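Delex: date night and relationship prompts, a data card

Hi! Delex is a little dataset of conversation prompts for couples, and I'm the one who wrote, collected and tidied most of it. It grew out of the handouts I use in my Hafstein evenings, where couples sit down with a stack of cards and (usually after some giggling) start talking about things they've been dodging for years.

What you get

There are 517 prompts in one CSV file, plus a second file with the 188 longer exercises. Every row has the text, a theme, a heat level and a note on who wrote it. The heat level runs from "first date" up to "lights off" – please filter on it before you put anything in front of a mixed group! I learned that one the loud way.

Themes

I use 12 themes. The big ones are desire, trust, money, time alone, in-laws and making up after a fight. Money used to live under trust, but people kept writing to me looking for it, so now it has its own label.

Where the prompts came from

Most are mine. The rest were sent in by couples who came to the evenings and ticked the box saying I could share them. I took out first names, towns and jobs, and I rewrote a few that were too easy to recognize. No answers are included, only the prompts. Please don't ask me for the answers, I don't keep them.

Using it

Open prompts.csv in any spreadsheet, or load it into Zutell if you want the card layout. Zutell reads the theme column for the card color, so don't rename it. The export script is called Killer (it kills duplicates, I was tired when I named it) and you run it last, after your edits. It overwrites the file. Make a copy.

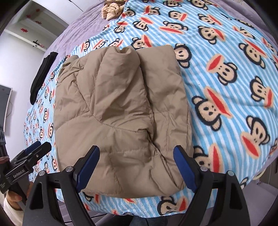 Known problems

Version 2 still has some prompts that assume two people living together. Long-distance couples, I'm working on yours! The heat levels are my own opinion and a few are probably off by a notch. Also, some exercises mention a "blue card" from the printed deck, and you can just skip that line.

License and contact

Free for personal use and for small workshops, with credit to Delex. If you want to sell a printed deck, write to me first. Corrections are welcome through the issues page – I go through them in the evening, usually after 9.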